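The room staff at Sutherland's long-stay apartments in Zetville used to spend their mornings making beds and sorting whatever was left on them. Since June, four of them have done part of that work with a gripper in hand, picking up towels and clothes through two black fingers so that a machine can later learn the same moves.
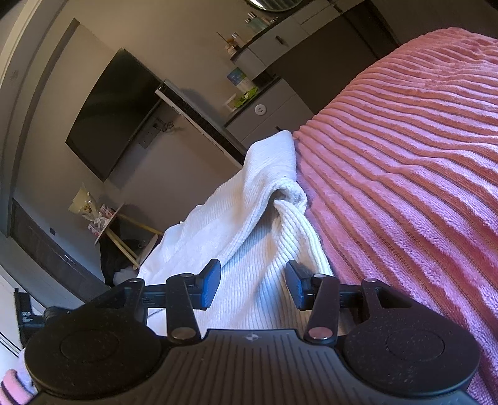 Slower hands, different hours

Fiona Dunbar has cleaned rooms for the firm for nine years. With the tool, a towel she would normally fold without looking takes several tries. "You have to think about where cloth bends," she says. "My wrist was sore for the first three weeks."

Jirkus, which supplies the tools, asked for 149 recorded rooms. The staff have done 39. Recording is paid at the supervisor's rate and stops at two o'clock, and the cleaning rota was cut to make space for it.

Sota Hattori, who runs the rota, has been told that no jobs will go before the trial ends. After that he expects fewer morning shifts and more evening ones. Dunbar has a son at school and does not want evenings.

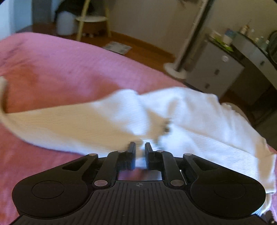
A white ribbed sock held in the gripper's fingers over a pink blanket.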